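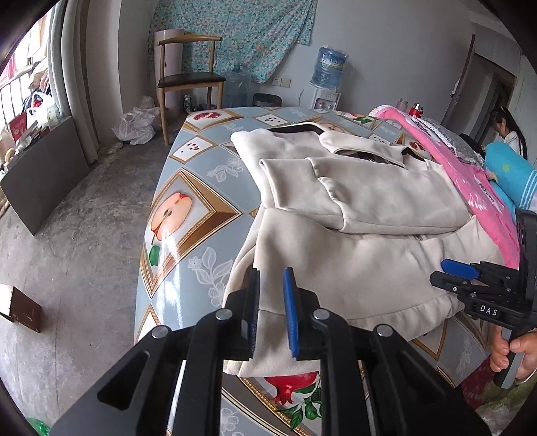

A laundry-folding machine is the kind of purchase people make on the strength of one good video. Before you put money down, work out what it would have to fold in your house, on the furniture you own. Showroom demos tend to use a flat T-shirt on a plain table. A fleecy off-white jacket with dark trim and a zipper, lying in a soft pile on a patterned oilcloth, is a lot closer to what comes out of my basket, and I would want to see a grip close on that lower hem and come away with one layer of fabric before I believed a word of the brochure.

I have priced two of these for my own laundry room and bought neither. My tips, for what they're worth.

Start with the pile you hate

Write down what gets folded in a normal week and put a mark next to the things you dread. For most of us that's fitted sheets, kids' jackets and anything with a hood. Then read the machine's list of what it accepts. The Sarkside folder takes shirts, pants and hand towels. Those are the easy ones. If your marks are all next to things it won't take, you can stop there and keep your money.

Add up the real price

The quote I got for the Sarkside was $540 a year on a lease, which sounded fair until I asked what was left out. Replacement finger pads cost $37 a set and the dealer suggested two sets a year. Delivery was extra. So was the stand. Ask for all of it on one sheet of paper, and ask what happens to the lease price after the first year. Mine "couldn't say."

Measure with the arms out

Spec sheets give the size of the machine parked. You need the size with everything stretched out, plus room for a person to get past with a basket. Tape it on the floor and live with the tape for a while. I gave up on the Trurer model this way, because the dryer door would have hit it.

Look at your table

Shiny table covers and busy prints are worth asking about if the machine uses a camera to find the cloth. Window glare too. The Trurer salesman told me light was no problem, then pulled down the blind. Bring your own table cover to the demo if they'll let you, and your own worst jacket.

Ask who fixes it

Find out where the repair shop is and whether you have to ship the thing. Prarkcombe Appliance does service calls out our way but won't touch anything with an arm on it. A warranty that starts with "return in original packaging" means keeping a very large box in the garage.

Cheap things to try first

A folding board. A second basket, so clean clothes don't sit on a chair. Hangers for every jacket, which then never need folding at all. I got a plain Chacko rail for the hallway and it took care of most of my dreaded pile.

If you still want the machine after that, wait until May. The dealer near me said new models come in then and the floor units get marked down, and that was the one thing he told me that I could check with a phone call.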